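Zwischenbericht an den Förderkreis: Nachbarschaftlicher Einbruchschutz in Meramstead

Berichtszeitraum bis Ende Oktober
Vorgelegt von Benedicta Ackah, Projektleitung

Diese Website verwendet Cookies. Mit der weiteren Nutzung stimmen Sie dem zu. [Einstellungen] [Akzeptieren]

Stand der Arbeiten

Im Berichtszeitraum haben wir 328 Haushalte zu Türen, Fenstern und Kellerzugängen beraten. Geplant waren 200. Die Nachfrage stieg nach der Einbruchserie in der Siedlung Ikgate deutlich an, dort wurde überwiegend am späten Abend über Terrassentüren eingestiegen. Wir haben die Beratungstermine in Ikgate deshalb vorgezogen und den Bereich Kereama auf das Frühjahr verschoben.

In 96 Wohnungen wurden Zusatzschlösser oder Fenstersicherungen eingebaut. Der Zuschuss deckt den Einbau nur zur Hälfte. Mieter brauchen außerdem die schriftliche Zustimmung der Hausverwaltung, und die lag bei Redaktionsschluss in vielen Fällen noch nicht vor. Mit der Verwaltung Narnovari ist inzwischen ein einheitliches Formular vereinbart.

Öffentlichkeitsarbeit

Das Merkblatt »Nach dem Einbruch« wurde mit 840 Exemplaren gedruckt und ist vergriffen. Der Nachdruck enthält eine neue Seite zur Schadenmeldung und die geänderte Rufnummer der Beratungsstelle. Zwei Abende mit der Polizeiinspektion waren gut besucht, der dritte musste wegen Krankheit ausfallen und wird nachgeholt.

Betreuung von Betroffenen

Mwende Ndung'u führt die Gespräche mit Geschädigten. Die meisten melden sich erst Wochen nach der Tat, oft wegen Schlafproblemen oder weil die Versicherung Belege verlangt. Die Sprechzeit wurde bis 19.30 Uhr verlängert. Eine Warteliste besteht zurzeit nicht.

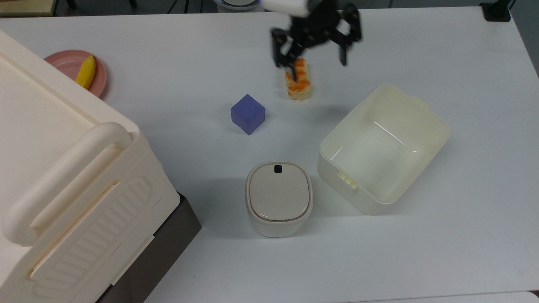 Belegtes Stück mit orangefarbenem Belag, daneben ein blauvioletter Würfel.

Mittel und Ausblick

Die Sachkosten liegen im Plan. Bei den Fahrtkosten zeichnet sich eine Überschreitung ab, die wir aus dem nicht verbrauchten Ansatz für Raummiete ausgleichen möchten. Wir bitten hierzu um Zustimmung. Offen ist noch die Schulung der Hausmeister in Kereama.

Kommentare

gerda_m: Wann kommt die Beratung nach Kereama? Bei uns im Haus wurde der Keller schon zweimal aufgebrochen.

B. Ackah: Ab Frühjahr, Anmeldungen nehmen wir jetzt schon an.

Tobi K.: Das Formular von Narnovari habe ich im Büro nicht bekommen, die wussten dort von nichts.

Zuletzt aktualisiert: Oktober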